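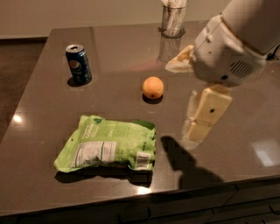

Figure 1. Countertop task, three loose items, gripper open above the surface.

Evaluation of the Katosent countertop handling kit
Interim progress report to Westberg
Prepared by Lenka Machala, Susteck
Nov 7, 2018

1. Status

The kit was delivered complete and has been installed at the Susteck test kitchen. Setup, calibration and the first block of grasping trials are finished. The second block, which covers mixed items on reflective surfaces, is under way. The long-duration test has not started. Work is on schedule except for the item listed in section 5.

2. Scope of the review

Westberg asked whether the kit, as sold, can clear and sort packaged food and drink from an ordinary kitchen counter without custom programming. We are using the supplier's standard software and the two-fingered gripper included in the base price. No parts have been modified. Optional suction tooling is outside the scope and was not ordered.

3. Work completed

Calibration was done according to the manual. The procedure is clear up to the camera alignment step, where the manual and the software use different names for the same setting. Katosent support confirmed the correct value by email and says the manual will be revised.

The test set contains 23 items. Each falls into one of three groups: rigid containers, whole fruit, and flexible packaging. Figure 1 has one from each group: a Pepsi can, an orange and a green snack bag. To date 2,588 grasp attempts have been logged across all groups. Logs are stored on the project server with the software version and lighting setting for each attempt.

4. Observations to date

Rigid containers. Upright cans are handled reliably with the default settings. Cans lying on their side are sometimes approached from the wrong direction and need a second attempt.

Whole fruit. Grasps are stable when the fingers close on the widest part of the fruit. The default closing force is higher than needed for soft fruit. It can be lowered in the item profile, but the change is lost after a software restart. We have reported this as a fault.

Flexible packaging. This is the weakest group. A bag lying flat gives the fingers little height to work with, and the planner often stops above the item and reports that no grasp was found. Results improve when the bag is standing or leaning against another object.

Reflective surfaces. The dark, glossy countertop is harder for the vision system than the matte bench used in the first block. Bright reflections are occasionally marked as objects. Changing the exposure setting reduces the number of false detections but slows the cycle. We will report both settings separately.

5. Problems and delays

One set of finger pads wore through at the tip after over 200 hours of operation. Replacements come through Doležal, the regional distributor, and the order took longer than the quoted delivery time. Trials with flexible packaging were paused until the pads arrived. We recommend that any purchase include a spare set.

6. Next period

Complete the second block, including the reflective surface trials at both exposure settings.
Repeat the flat bag trials with the planner update promised by Katosent.
Begin the long-duration test in January.
Obtain a written price from Doležal for pads and annual service.

7. Budget

Spending is within the approved amount. The cost of the replacement pads was charged to consumables. No transfer between budget lines is requested.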